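The snack box gets sorted in January, after the holidays have filled it past the flaps. I did it this week, after lunch, and it took over an hour.

We keep everything in one cardboard box. It started when we moved to Plendton and hadn't put up any shelves yet, and it has stayed that way – the shelves went up and got filled with books. Crackers, nuts, cookies, whatever people bring when they visit, it all goes in there. By the end of the year I can't tell what's at the bottom.

My method is simple. I take each packet out, find the date, and decide. If it's past, it goes. If it's good for another 2 months or less, it goes in the bowl on the kitchen counter so somebody eats it. The rest goes back in the box, oldest on top.
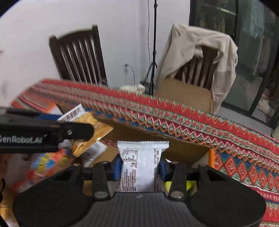
*A white packet and a gold one, with the box behind them.*

The slow part is reading. The print on the backs is small and some of the dates are stamped right over a seam. I ended up getting my other glasses. Hervé Royer, who lives across the hall, gave us a bag of almonds with a date I read as 2065. I looked again under the lamp and still couldn't make it out, so we opened them that evening. They were fine.

I threw out less than last year. Most of it was rice crackers from the Jacquet store on the corner, which I buy when they're on sale and then forget. I'm going to stop doing that for a while.

The striped and zigzag woven cloth stays out for now. It needs an airing before I fold it up again.

Next is the tea drawer. I've been putting that one off since fall – there are at least three open boxes of mint in there.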